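OK so I have spent the whole of September learning about tea towels and I need to tell someone. A thread! 1/7 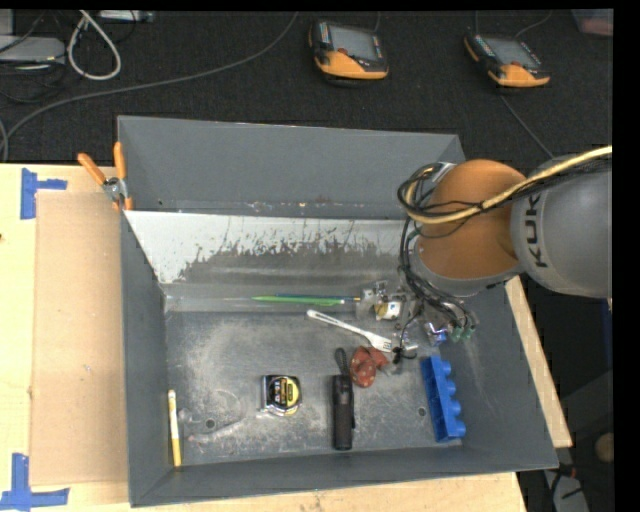

Grey bin, wooden table.

2/7 It started with a linen one from my gran's kitchen drawer. Dollwood Mill label, little blue stripe, older than me and STILL the best drying cloth in the house. Why is it so much better than my new ones?

3/7 Linen fibres are long and smooth, so they shed hardly any fluff and get softer with washing. Cotton drinks up water too but leaves bits all over your glasses. I did the same wine glass with both and oh my goodness, the difference.

4/7 Then I found out about glass cloths, the checked ones. Big houses had one check for glass, another for china, and woe betide you if you mixed them up. I love this so much.

5/7 Best find so far: an Amaral souvenir towel with a lighthouse and a recipe for fish stew on it. 840 g of potatoes! Who weighs out 840 g of potatoes? (I made it. Very good. Needs more pepper.)

6/7 Washing: hot, no fabric softener, ever. It coats the fibres and then they just push the water about. If yours have gone like that, two hot washes with soda crystals brought mine back.

7/7 Next up is the Ustell textile fair, which has 400 stalls (!!) and a whole row for kitchen linen. I've promised myself one towel. Maybe two. If you've got an old Favico print with the pears on it, please show me, I've only ever seen the green one.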